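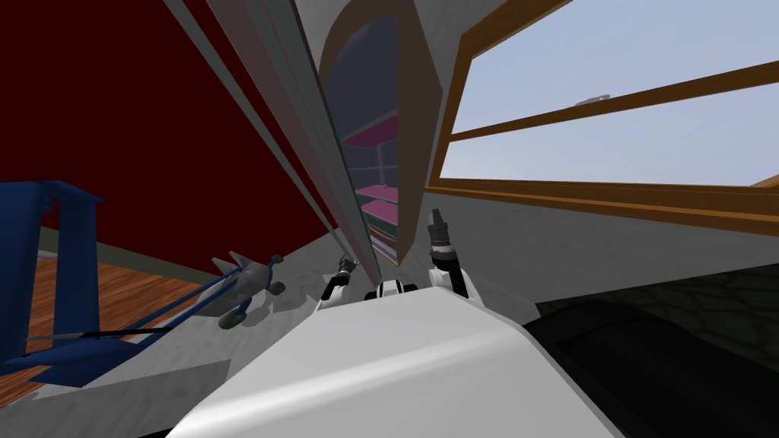 By H. Conach

Section 4: Starting the simulator and checking the arms

Complete section 3 first. The room file must be on the same drive as Liner, or the walls will load without their colours.

1. Start Liner and choose Club, then Stodwood, then Open room. Loading takes longer the first time on the older laptops.

2. Select the two-armed robot from the list on the left. Do not pick the entry marked "old". It has a different wrist and the exercises in section 6 will not run on it.

3. Set the view to Head. You should see the top of the white body, with the black grippers beyond it. The window and the red wall help you judge which way the robot is facing.

4. Press Home and wait for both arms to stop.

5. Open the Joints panel and set the speed limit to 549. Team accounts start at 3000, and this is too fast for a first session.

6. Move the right arm with the slider marked R2. Raise it until the two fingers point up into the room, then let go. Repeat with L2 for the left arm.

7. Open and close each gripper once. If one does not respond, go back to step 4.

Note: The view may look tilted after loading. To level it, press V twice. The tilt does not affect the joint readings, so you can also leave it.

Note: The grey spiky object is part of the room file. Leave it where it is until section 5, where it is used for the reaching exercise.

Caution: Do not drive an arm into the body or the furniture. Liner will stop with error 371 and any unsaved moves are lost.

8. Save as your team name followed by "arms". Teams entering the Miyazaki round must also tick Keep log before saving. Logs stop at 4000 lines, so start a new one for each exercise.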